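Last updated: April

MEDIA RELEASE

Nusville publishes code of practice for people and robots sharing a food service counter

Nusville has released a code of practice for automated food handling at counters where staff and robot arms work within reach of one another. The document, titled the Clarus Code, applies to bakeries, cafés, canteens and catering kitchens, and to the laboratories and workshops where such systems are prepared for them.

The code contains 20 clauses. It was written by a working group chaired by Margit Hedlund, with technical drafting by Todor Ristić and food safety advice from Merle Kingi. A consultation draft drew 288 written submissions from operators, equipment suppliers, unions and members of the public.

"Operators have had one set of rules for machinery and another for food, and the two were seldom read together," Ms Hedlund said. "A café owner should be able to pick up a single document and know what is expected before the first tray goes out."

The first part of the code deals with the handover, meaning any point in a task when a person and a robot have business with the same item, tray or container. Operators must name each handover in a written task plan and state who has priority. Where the plan is silent, the person has priority and the arm is to hold its position until the area is clear.

The second part covers contact with food. Gripper surfaces that touch unwrapped food must be cleaned to the same schedule as tongs and other hand utensils. The working group recommends that arms handle the box, liner or tray wherever the task allows, and that direct contact with glazed, iced or filled goods be recorded as a separate task with its own cleaning entry. Display cases with hinged lids are to be fully open before an arm enters them, and no arm may close a lid while a person's hand is over the case.

The third part concerns the room. Development and training work often takes place with several arms in one space and with people present who have no role in the task. The code asks operators to keep a register of everyone in the room, to mark seating and walkways on a floor plan, and to review that plan whenever a bench or an arm is moved.

Comments on the third part were the most divided. Some respondents sought a fixed separation distance for all sites. The working group decided against one, and the code instead requires a site assessment signed by a competent person and kept where staff can read it.

The code was tested at the Femesden site over 1101 supervised handovers using boxed pastries, serving trays and countertop display cases. Tamsin Hollis, who supervised the trials, said the wording of nine clauses changed as a result, most of them concerning where a person should stand while holding a tray.

Boxed doughnuts, display cases and a serving tray at the Femesden site.

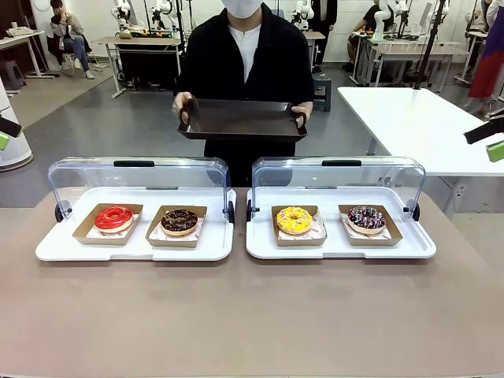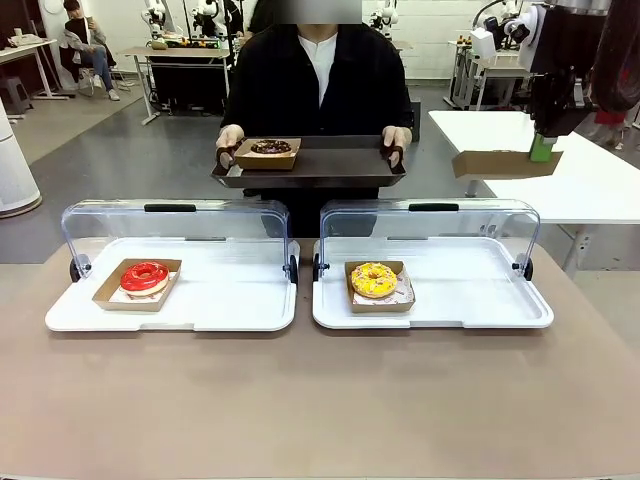

Adoption of the code is voluntary. Operators that sign on will be listed on a public register and agree to an annual review by an assessor from outside their own organization. A reduced fee of $400 applies to businesses with a single site.

Hemi Wihongi of Rewi, the first catering operator to sign on, said the task plan template had already been put to use in staff training. "Our people wanted to know when they could reach in and when they should wait. We can now give them the same answer at every counter."

An information session for prospective signatories will be held on Wednesday at 10 a.m. Printed copies of the code, the task plan template and the cleaning log may be requested from the Nusville office. Media inquiries should be directed to Tamsin Hollis.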